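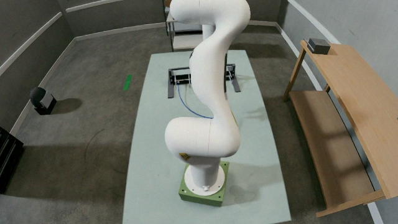 Support wrote back the next morning that a jump at re-clutch is nearly always a stale offset in the hand controller, and asked for the recorder settings, one good demonstration and one bad one before going any further.

Ticket subject: Arm jumps when clutch is re-engaged during teleop recording
Product: Damness teleop recorder, with Huang hand controller
Simulator: Pusgate
Customer: Lurkus
Priority: normal
Opened: Saturday, May 18, 2019

Original problem

We are recording demonstrations of a cable pick in simulation. The operator drives the arm with the Huang controller, brings the gripper down over the blue cable, closes on it, lifts, and moves it toward the fixture. The reach is longer than the operator can cover in one motion, so they release the clutch partway, bring their hand back to a comfortable position, and press the clutch again.

On some demonstrations the arm moves suddenly when the clutch is pressed the second time. It is a sideways move of a few inches and then tracking is normal again. The operator corrects for it and finishes the task, so the demonstration gets marked as a success and goes into the set. We only noticed when we trained on it. The trained arm makes the same sideways move in the middle of a reach, for no reason the task would give it.

We have 107 demonstrations in the set. I went through the logs and 18 of them have the jump.

Things tried before opening the ticket

Restarted the recorder between demonstrations. Jump still happens.

Swapped the controller for the spare. Jump still happens, with the same size and direction.

Changed the motion scale to one to one. The jump got bigger, which makes sense if the bad offset is being scaled along with everything else.

Checked that the base in the scene matches the base in the arm config. The green block is turned a little relative to the table and I wondered if the config assumed it was square. It doesn't. The rotation is in there and it is correct.

Update 1, from us

Recorder settings as requested. Logging is at 200 Hz. Controller input is on the default filter. Recording mode is "commanded pose." Auto-pause on clutch release is on. We turned that on ourselves so the demonstrations wouldn't contain long stretches of the arm sitting still while the operator moves their hand back.

Good and bad demonstrations uploaded. In the bad one, look at the second clutch press. The commanded position steps to the side in a single sample and the measured position catches up over the next several.

Update 2, from support

Thanks for the files. There is a gap of 190 ms in the log just before the step in your bad demonstration. Auto-pause should cut the idle time and stitch the two parts together, so a gap should not be there at all. Does the operator move straight from clutch press into motion, or wait a moment? Please also confirm where the arm is when the clutch is released.
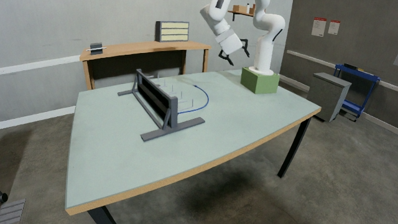 Our operators all learned on the real arm, where the habit is to press the clutch and go. I asked them to try it both ways. If they press and wait for a slow breath before moving, there is no jump. If their hand is already moving when they press, it shows up on some tries and misses on others. As for the release point, it is the same in every demonstration because we teach it that way: gripper up in the air to the left of the base, fingers a little open and pointing down, before going toward the pegs and the cable. The arm is stopped there and nothing is touching it, so I don't think contact has anything to do with this.

I also checked whether the jump depends on which way the operator is moving. It does. A hand moving left at the press gives a jump to the left, and a faster hand gives a bigger one.

Update 3, from support

That matches what we see on our side. When auto-pause ends, the recorder takes the hand position it stored at the moment it woke up and uses that as the new zero. The arm is then sent the difference between that zero and where the hand is once the stream is running again. With a still hand the difference is nothing. With a moving hand it is however far the hand traveled in the gap.

Please try the following:

1. Turn off auto-pause on clutch release.
2. Set recording mode to "measured pose" for the next batch.
3. Leave the Huang filter at default.
4. Record with hands moving at the press, on purpose.

You will get the idle stretches back in your files. They can be cut afterward with the trim tool, using the clutch state as the marker.

Update 4, from us

Did all four steps. Spent a full session trying to make it jump and could not. Hand moving left, right, toward the screen, fast and slow. The arm stays put at the press and then follows.

Trim works on the new files. One thing to fix in the docs: trim has to be run before export. After export the clutch column is gone and the tool quits without an error, leaving the file unchanged. I lost an hour to that.

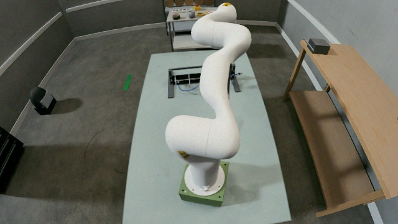

Attachment 3. Arm reaching toward the back of the room, fixture behind the upper arm link.

That reach is the other one I checked. We have a second group of demonstrations that go out past the fixture, and those need more clutching than the cable pick does. No jumps there either with auto-pause off.

For the old set, is there a way to repair the bad demonstrations, or should we drop them? The operator's correction is in there too, so taking out the step alone would leave a move back in the other direction that has nothing to correct.

Update 5, from support

Drop them. You are right about the correction. We don't have a tool that can separate it from the rest of the motion, and smoothing across it gives you a path no one drove. The demonstrations without the gap can stay in.

The wake-up behavior is logged as a bug. The fix is planned for the June release of Damness. Until then, keep auto-pause off. The trim note has been passed along to the people who keep the docs.

Update 6, from us

Removed the bad ones and recorded replacements with the new settings. Retrained overnight. The sideways move is gone from the reach. It still hesitates over the cable before closing, but the operators do that too, so I'm treating it as a separate matter.

OK to close. Please send a note here when the June build is out and I'll test auto-pause again.

Status: closed, linked to open bug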